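Festivals and the Year: Handout 4
Staying up: the night vigil

Last time we finished with fasts, and several of you asked why so many of them seem to end in the small hours. I was delighted, as it leads straight into my favourite part of the course. This week is about the vigil, the festival (or the part of a festival) that asks people to stay awake.

Bring your calendar sheets from handout 2. We'll be adding to them.

What we mean by a vigil

The word comes from the Latin for wakefulness. In the strict church sense a vigil is the eve of a feast, with its own prayers and often its own fast. In this course we use it more loosely, for any night when a community stays up together on purpose, for a religious reason or one that used to be religious. That lets us put some very different nights side by side, and it also means we have to be careful. Two customs that look the same from outside can have nothing in common in what the people doing them believe they are for.

Remember too that the day doesn't begin at midnight for everybody. In the Jewish and Islamic calendars the day begins at sunset, so a night vigil there comes at the start of the holy day. If you carry that one fact through the whole handout, a good many puzzles go away. Christmas Eve makes far more sense once you think of evening as the front door of the day.

Some nights to compare

Maha Shivaratri, "the great night of Shiva", falls in late winter, on the dark side of the month just before the new moon. Many Hindus fast and stay awake through the night. The night is traditionally split into 4 watches, with worship in each, and in many temples the Shiva linga is bathed in a different offering as the watches pass: milk, curd, ghee and honey are often named, although the list and its order change from place to place. Quiet is part of it for some families, and singing until dawn is the whole point for others!

Shavuot, seven weeks after Passover, has a custom of studying through the first night. It is known as a tikkun. One popular explanation is that the Israelites overslept on the morning the law was to be given, and that staying up puts this right. The custom grew greatly in the sixteenth century. Cheesecake and strong coffee are, I'm glad to report, widely considered suitable.

The last ten nights of Ramadan are a time of extra prayer, and among them is Laylat al-Qadr, the Night of Power, when the first verses of the Qur'an are held to have been revealed. Which night it is isn't fixed for certain. Many Muslims look for it on the odd-numbered nights, and the 27th is given special attention in a lot of countries. Think about what the uncertainty does. You can't simply turn up for the one that counts.

The Easter Vigil is kept after dark on the Saturday night. A new fire is lit, often out of doors, and the large candle is lit from it and carried into a dark church. Small candles are then lit from the large one and the light passes along the rows. In its early form the vigil could last until daybreak, with baptisms during the night.

Koshin, in Japan, came round once every sixty days and rested on a belief with Daoist roots: that three worms living in the body would slip out while a person slept and report their misdeeds to heaven. The remedy was to stay awake in company. By the Edo period this had become a very sociable night in many villages, with food, talk and drink, and the stone markers put up by Koshin groups are still to be seen along old roads.

Watch Night, at the end of December, is kept in Methodist and many other Protestant churches. In African American churches it has a further meaning, going back to the last night of 1862, when people waited for the Emancipation Proclamation to come into force the next day.

A closer look: the Long Sitting at Saltetti

Our local case is the Long Sitting, held each January in the chapel hall at Saltetti, two valleys over from Toltow. I have been three times and would go every week if they held it.

The doors open at six in the evening and shut at six in the morning. People come and go as they like, but at least one person from each street has to be in the room throughout, and the streets take this very seriously. There's a supper at the start, a reading on the hour and a bell at four, when everyone stands. After the bell comes the singing, which is rough and wonderful. At the last Sitting the hall gave out 600 bowls of barley soup between supper and dawn.

Saltetti has 2,000 people, and 400 of them signed the book in the last year I went. Set that beside the usual attendance at any ordinary service there and you begin to see what sort of pull a single night can have.

Gusetel had a Sitting of its own until the hall was sold. It was shorter, it stopped at midnight, and those who remember it speak mostly of the food. Whether the two were ever one custom is an open question. The Harries Notebook, which you will find in the Toltow reading room, has them as separate, with different names for the bell and a different set of hymns. I lean towards one custom with two branches, but please argue with me.

What vigils seem to share

Darkness does some of the work. Lamps and candles mean more, voices drop, and faces look different.

Tiredness does some too. By three in the morning most people have stopped performing. Old quarrels are mended at that hour, and new ones begin.

Food nearly always turns up, either held back until dawn or handed round to keep people going. Look at which it is in each case, as it tells you a lot about whether the night is thought of as a fast or a feast.

The night is cut into pieces. Watches, hours, chapters, readings, bells — a whole night is too long to face in one lump, and every tradition we've met has found a way of dividing it.

Lastly, there is the dawn. Some vigils build to it with great care, and others just let people drift home to bed. 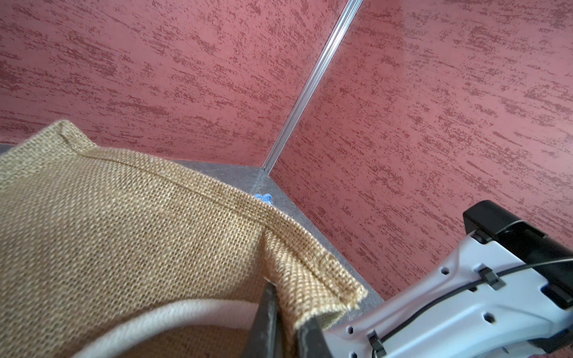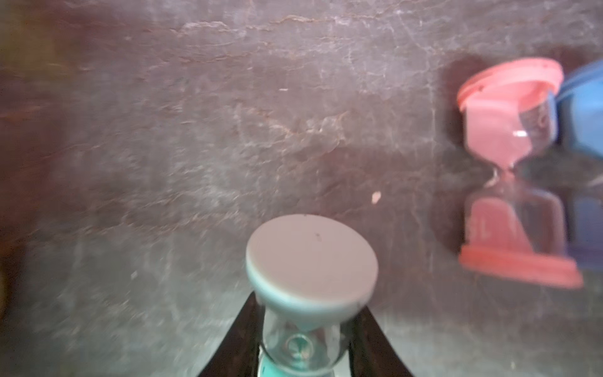
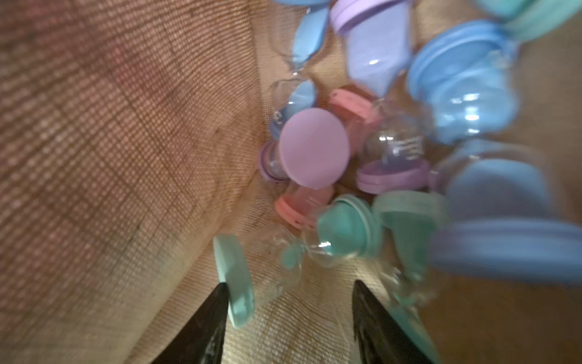 For discussion

Choose two of the nights above and talk them through in pairs. Where does the holy day begin, and on which side of the night does the vigil sit? Who is expected to stay awake, and who is let off? Are children allowed up?

Then think of a night when your own family or town stays up. It needn't be religious. New Year's Eve, an election night and the night before a big market are all fair game, and I'd love to hear how each is broken into parts.

Reading for next time

The Harries Notebook, the pages on Saltetti and Gusetel. It can't be taken out, so leave yourself an hour in the reading room. The handwriting gets easier after the first few pages.

Handout 3 again, the section on moon-based months. We'll need it for working out why Shivaratri moves.

Next week: processions, and why so many of them go round the boundary. Wear decent shoes, we're going outside.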